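这个仓库放的是 Laris 项目的第二批桌面整理数据，外加一份没人要求我写、但我觉得该写的说明：装配、分拣和补货的同事们以后每天要和它打交道，总得知道它是从什么东西里学出来的。

更新：1月13日，星期二

## 这是什么

Laris 是 Kitier 文具仓配中心的小件拣选项目。目标写在立项书里，原话是“释放人力，专注高价值工作”。高价值工作具体指什么，立项书第 4 页说“另行通知”，目前还没通知。

数据由拣货组的同事用手持夹爪录制，内容是在桌面上夹取、移动、放回小件文具。模型训练完以后部署到 Dai 工位，也就是原来的三号打包台，旁边的暖风机保留。

## 目录

```
laris-desk/
├── episodes/ # 每段一个文件夹
├── labels/ # 物品名、动作、成功与否
├── splits/ # train / val / test
├── notes/ # 录制人手写备注的录入稿
└── README.md
```

`notes/` 请不要删。上次有人嫌它“非结构化”，清掉之后大家花了两个班次才弄明白为什么有一批片段全是左手录的（右手在贴膏药）。

## 规模

| 项目 | 数值 |
|---|---|
| 片段 | 3,000 |
| 录制人 | 13 |
| 帧率 | 10 fps |
| 布景 | 4 套 |

四套布景分别叫“打包台”“抽屉”“前台”和“家里书桌”。最后一套是为了让模型见点世面：客户退回来的货可不会整整齐齐躺在灰色周转箱里。布景由录制人自己摆，预算为零，审美自负。

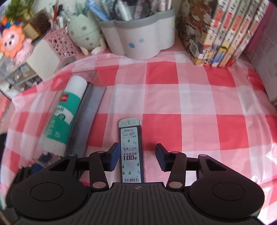 *图 1：夹取铅芯盒，0.5 HB，格子桌布*

铅芯盒是这批数据里最受嫌弃的一类。它又窄又轻，立着的时候两指稍微偏一点就会先碰到一边，然后整盒转个身倒下去。老拣货员闭着眼都能拿，问她怎么拿的，她说“就那么拿”。这句话我们如实录进了 `notes/`，至今没有找到合适的字段类型。

格子布对深度估计也不太友好，红块和浅块交替，布上再有几道褶，早期版本的模型会把褶子当成物体边缘。我们讨论过要不要全换成纯色桌垫，最后没换。仓库的台面上常年有胶带、快递单和半截气泡膜，比格子布难看多了。

## 标注说明

- `object`：用拣货单上的叫法，别用采购系统的叫法。采购系统里铅芯叫“书写耗材-替芯-石墨”，没有一个活人这么说。
- `success`：放到指定位置且没有倒，才算 1。“差不多算放好了”记 0，标注时请克制同情心。
- `contact_first`：哪一侧指垫先碰到物体，填 `L`、`R` 或 `both`。看不清就填 `unknown`，不要猜。
- `background`：只写布景名，不用逐件登记桌上的东西。

## 它改变了什么

这一节在模板里叫“社会影响”，默认文字是“无”。我改了一下。

Dai 工位从十月开始试运行。小件拣选由它来做，原来的两个岗位变成一个“异常处理岗”，职责是把它夹掉的东西捡起来。岗位说明里把这叫“人机协同”，捡东西的那位叫它“弯腰”。

夜班确实轻松了。以前凌晨补替芯和橡皮最熬人，眼睛花，货号又像，现在这一段基本交给机器，当班的人改成看屏幕。看屏幕也熬人，只是手腕不疼了。两位腱鞘炎的同事对此评价很高，这是我在整个项目里听到的最真诚的表扬。

计件奖金的算法还没改。机器拣的件数归谁，财务和车间各有一套说法，两套都不归拣货员。录制数据的工时目前按“培训”登记，至于是谁在培训谁，表格里没有这一栏。

## 已知问题

- 透明包装的物品识别偏弱，标签反光时尤其明显。
- 夹爪宽，密集摆放的笔类容易连带碰倒隔壁。
- 模型学会了部分录制人的习惯动作，包括放下之前轻轻磕一下桌面。这个动作没有任何作用，我们决定留着。
- Stovo 调度系统会把机器暂停超过阈值记为“员工离岗”，并给班长发短信。已提单，状态为“已读”。

## 使用范围

仅限 Kitier 内部训练和评测。请勿拿去评估录制人的个人效率，字段里已经去掉了工号，想靠手势认人的，请先去夜班站一周。

反馈请提到本仓库的 issue，或者写在三号打包台旁边的白板上。白板回得快一些。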